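# Two-arm dish clearing task: how should a student team split the work between the arms?

**Category:** Student robotics > Clubs and competitions
**Posted:** 20th November
**Status:** Open, three replies

## Question

I am writing on behalf of the Zeman robotics club, a student group that meets after classes and is entered in the household tasks division of a regional competition in March. Our team has chosen the table clearing task. The published rules for the task, in summary, are as follows:

- A set of small plates with food residue is placed on or near a round tray.
- The team's robot must wipe each plate and place it in a stack on the tray.
- Two arms may be used. Both must be fixed to the table before the run begins.
- Human contact with the arms, plates or wiping tool during a run ends that run.
- A plate that leaves the table ends the run and forfeits all points earned in it.

Our members control the arms by hand through a pair of leader arms and record each attempt. The recordings are then used to train a policy that is expected to perform the task without an operator. We use the Traker recording software, which was already installed on the club's computer, and we train overnight. The club has read the beginner guides on this site and has followed the advice given there regarding calibration and fixed camera positions.

Our current plan assigns the wiping tool to the left arm and the steadying of plates to the right arm. The members who operate the arms are divided on whether this is correct. One group holds that the right arm should press lightly on the rim while the left arm wipes. The other group holds that the right arm should grip the rim between both fingers, as it will have to lift the plate afterward in any case. We have recorded 21 attempts by the first method and 8 by the second. The trained policy performs poorly with either set. It tends to approach the first plate correctly and then hesitate over it, and when it does make contact it often pushes the plate farther off the tray.

The pictures attached to this question show the working area and the plates. 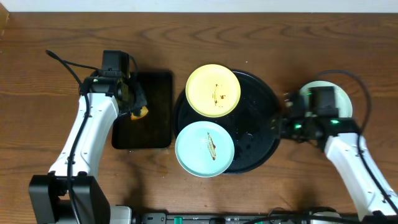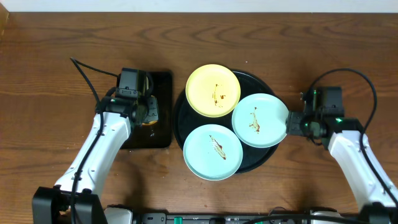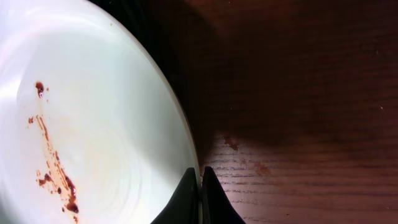

The club requests guidance on the following points:

1. Should the two methods of holding a plate be combined in one training set, or should one be discarded?
2. Should the plates be placed in the same positions for every recording, or varied?
3. Is it preferable to train wiping and stacking as one continuous task or as separate tasks?

We would also be grateful for any remarks on the type of residue that is suitable for practice. The rules state only that it will be "a common table sauce." We have used more than one thickness.

## Replies

### Reply 1, from Nemik (accepted by the asker)

Our school entered the same division last season, and the difficulty with hesitation over the first plate is familiar. In our case the cause was the training set and the arms were in good order. I will answer the numbered points in turn.

**1. Methods of holding.** Please do not combine them. When the recordings contain two different actions for the same situation, the policy has no means of knowing which operator it is supposed to imitate, and it may produce something between the two. A movement halfway between pressing on a rim and gripping it is of little use. Select one method, write it down as a procedure, and require every operator to follow it. Our team kept a printed sheet beside the leader arms giving the order of plates, the direction of the wipe and the moment at which the second arm was permitted to let go.

As to which method, I would recommend gripping the rim. Pressing from above works well for a person, who can feel the plate begin to turn. The operator of a leader arm usually cannot feel this and will notice it only when the plate has already moved. Where a plate extends past the edge of the tray, downward pressure on the overhanging part can also tip it.

**2. Positions.** Vary them, but in stages. Begin with a small area and confirm that the policy succeeds there. Then widen the area and record again. We made the error of varying everything in the first week and could not determine whether the failures came from the positions, the lighting or the operators. The order in which plates are cleaned should remain the same throughout, whatever their positions.

**3. One task or two.** We trained them separately and joined them with a simple script that started the stacking policy after the wiping policy had run for a fixed time. This was permitted under last season's rules. You should confirm that it is still permitted, as the wording of the division rules is revised each year.

Your number of recordings is low. We saw no reliable behavior until we had several times as many of a single method. I would set aside the smaller group of recordings, add to the larger or start again with the gripping method, and review every recording before it is used. Attempts in which the operator paused to think should be removed. The policy learns pauses as readily as it learns anything else, and this may be a considerable part of the hesitation you describe.

With regard to residue, thin sauce spreads and thick sauce clings, and the two require different numbers of strokes. Choose one for the first round of training. Let us say two strokes per plate as a standard, and record the third only if the plate plainly needs it.

### Reply 2

Have you tried slowing the arms down? That fixed it for us. Also check that the screws on the base are tight, ours worked loose and the whole calibration drifted.

### Reply 3, from Tuseo

I am in agreement with most of the accepted reply and wish to add a note on cameras and another on the stacking stage.

A wrist camera is of great assistance in wiping, as the overhead view frequently loses the surface of the plate behind the gripper. However, a glossy plate will reflect a ceiling light, and the reflection moves across the plate as the wrist moves. A policy trained under one lamp may behave differently under another. Competition venues are seldom lit as evenly as a classroom. Our club recorded one third of its attempts with the blinds open and one third with them closed, and the remainder with a desk lamp placed to the side. Performance at our own table fell slightly and performance elsewhere improved a great deal.

On stacking, I would take a different view from the previous contributor in one respect. If the plates are similar in size, the order of the stack does not matter to the robot, but it may matter to the judges. Our division asked for the largest plate at the bottom, and the requirement was on the second page of the rules, where two teams failed to see it. Please read that page with care.

I would also suggest that the club settle its disagreement by measurement. Have one operator perform the task ten times by each method, without training anything, and note how often the plate shifts. If a person at the controls cannot do it dependably, the policy will not do so either. The exercise takes a single meeting and gives newer members something useful to do, namely keeping the tally and resetting the plates between attempts.

### Comment from the asker

The club thanks all three contributors. The base screws have been checked and two were in need of tightening. We have decided to adopt the gripping method and will begin a new set of recordings at our next meeting, with a printed procedure. The stacking stage will be left until the wiping stage is dependable - our members accepted this with some reluctance. The present rules do permit a script to join two policies, provided it is started before the run and is not touched afterward.

One matter remains open. Our procedure sheet requires a direction for the wipe, and we have not established whether the tool should travel toward the gripping arm or away from it. Further replies on this point would be welcome.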